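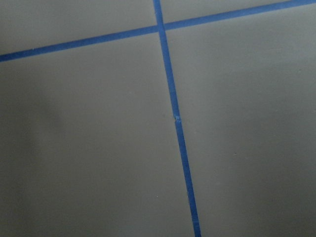

FOR IMMEDIATE RELEASE

Raller and Andari Publish First Results From Household Chore Trials

Two-armed robots handle simple tidying at a useful rate, but folding and mixed clutter remain out of reach

Raller, a maker of control software for two-armed robots, and Andari, a chain of home goods stores, today released the first results of a joint program that asks how much routine picking up a machine can do without a person stepping in. The short answer is that it can do some of it, slowly, and that most homes and most stores will be waiting a while longer.

The program is called Vullau. It began in January and covers tasks that store staff and householders described as the dullest part of their day: putting loose items into bins, taking them out again, returning stock to a shelf, wiping a counter, folding a towel. Each task is broken down into a basic version and a harder one. The robot has to pass the basic version before it is given the harder one.

In the basic tidying task, the robot completed 785 attempts under the program's scoring rules. An attempt counts as a success only if every item ends up where it belongs, nothing is dropped outside the work area, and no operator touches the controls. By that measure Raller's current software meets the program's pass mark for tidying. It does not meet the mark for folding or for wiping around obstacles.

Speed is the larger gap. The robot takes an average of 56 seconds to put away a small set of items that a store employee puts away in a few seconds. Raller expects to bring that number down, but is not giving a target date.

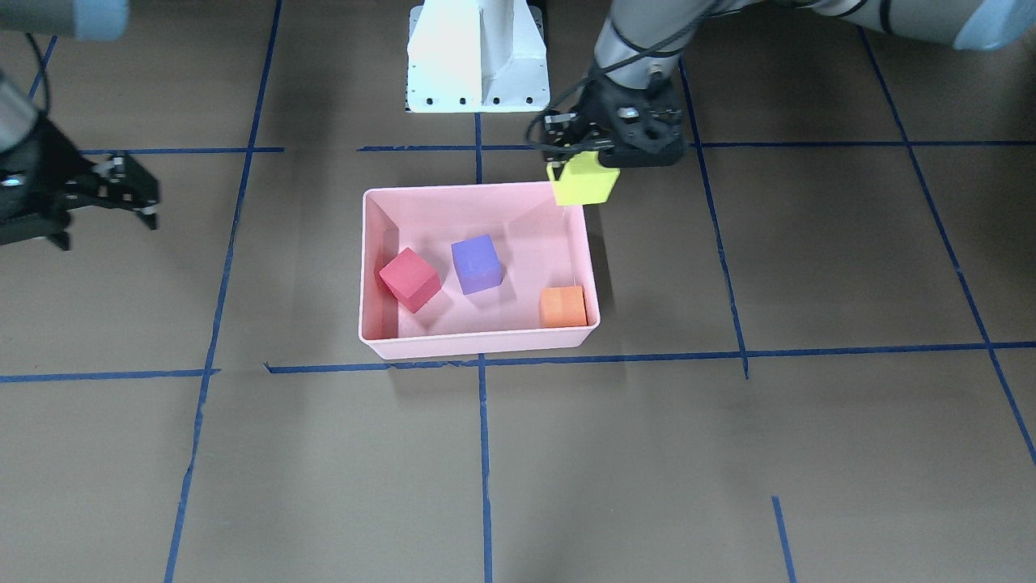
Tidying was chosen as the first published task because it comes up everywhere, from a playroom at the end of the day to a returns desk at closing time. It also contains most of the steps that cause trouble later on. The machine has to find an item, close its fingers on it firmly enough to hold it, and move it past the rim of a container. Foam cubes in plain colors are used at this stage, with a shallow pink plastic bin to hold them. The yellow cube in the gripper, beside the corner of the bin, is at the point where scoring gets strict: an item that catches on the rim and falls outside counts as a failure, even if the robot picks it up again. The other cubes stay in play too, and an arm that knocks one out of the bin loses the attempt.

Andari's interest is practical. The company's stores spend a good part of each evening putting small goods back where they came from, and managers asked whether a machine could take on part of that work after the doors close. Based on the results so far, Andari has decided not to place robots on its sales floors this year. It will go on supplying goods for the trials, including soft toys, boxed items, kitchen utensils and linens.

The independent review of the results was carried out by Theodorakopoulos, a testing and inspection firm. Its reviewers checked the scoring of the basic tidying task against recordings and corrected 38 entries, most of them attempts marked as successes in which an item had come to rest on the edge of a container. The figures in this release include those corrections.

The review also set out limits that readers should keep in mind. Foam is light and forgiving, and a grip that works on it may slip on glass or crush a paper box. Objects with plain sides and strong colors are easier to find than a gray sock on a gray rug. Success at the basic task says little about how the same machine would do in a crowded kitchen, and the partners make no such claim.

The next stage of Vullau will add deeper containers, items of mixed weight, and handovers from one arm to the other. Folding will be tested again with smaller cloths before the program goes back to full-size towels. Results will be published whether or not the robot passes.

A full description of the tasks and the scoring rules is available from Raller on request. Companies that would like to suggest a chore for the program may send a short written outline, including how often the job is done and how long it takes a person.

About Raller
Raller develops control software for two-armed robots used in research and light commercial work.

About Andari
Andari sells storage, kitchen and children's goods through its own stores and online.

Media inquiries
Raller Press Office

###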